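The whiteboard wall: worth the fuss?

Lastbridge sells its office whiteboard at 3,490 and calls it a way of thinking. I went in May, doubtful.
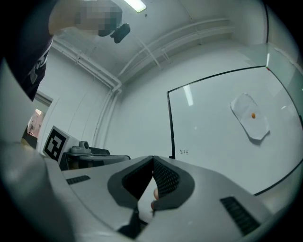
What gets written

A few small characters, low down. A wall that size - for a note?

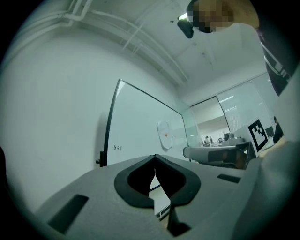
The paper problem

Paper still gets taped on top, and the pens end up near the floor.

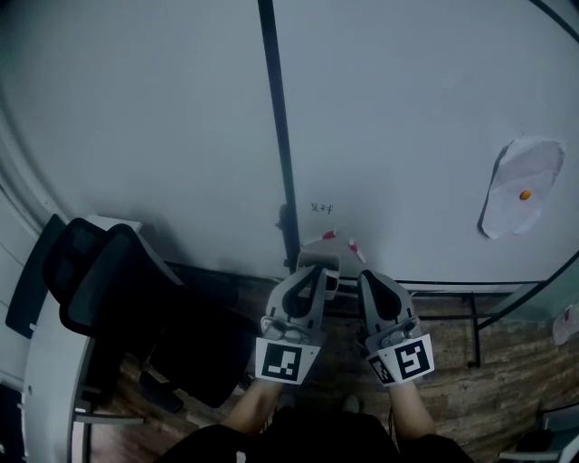 Would a smaller board do?
For most offices, a plain one at 119 is plenty.

Nesma Nasr

3 comments | 465 shares

Related
Skustby desks, sat at
Glass walls: who asked?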